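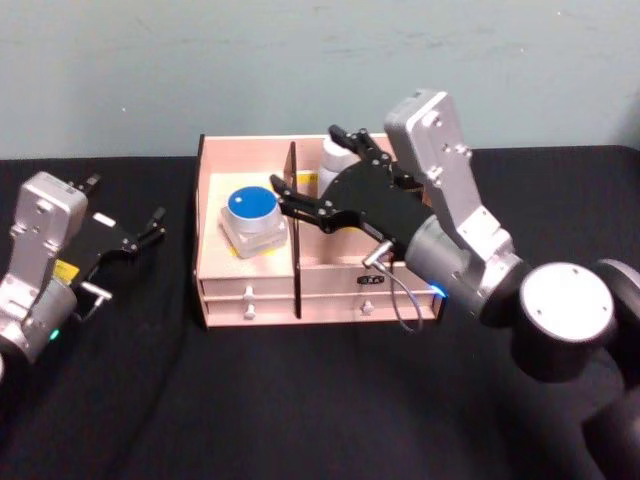

Zanetti Opens Workshop on Posture and Eye Contact

June 1, 2018 – Communication training firm Zanetti has opened registration for a one-day workshop on body language at work. The course covers posture, eye contact and where to stand when talking with a coworker or a client.

Ilaria Morelli will lead the morning session, which deals with job interviews. Renzo De Luca takes over after lunch with practice in small groups. Each group gets 30 minutes with a coach. 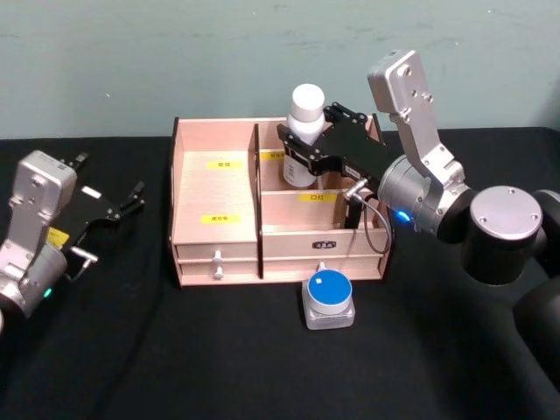
A wooden desktop organizer with yellow labels.

The firm ran a shorter version of the course last year for office staff at Hivari, and 218 people signed up. "Most of them wanted to know what to do with their hands," Morelli said. "We spent more time on listening – how you sit when the other person is talking."

The new workshop has 90 places. Registration is open until the end of June, and people who attended the Hivari course can join the afternoon session on its own. Questions about group bookings go to Katia Villa at the Zanetti office.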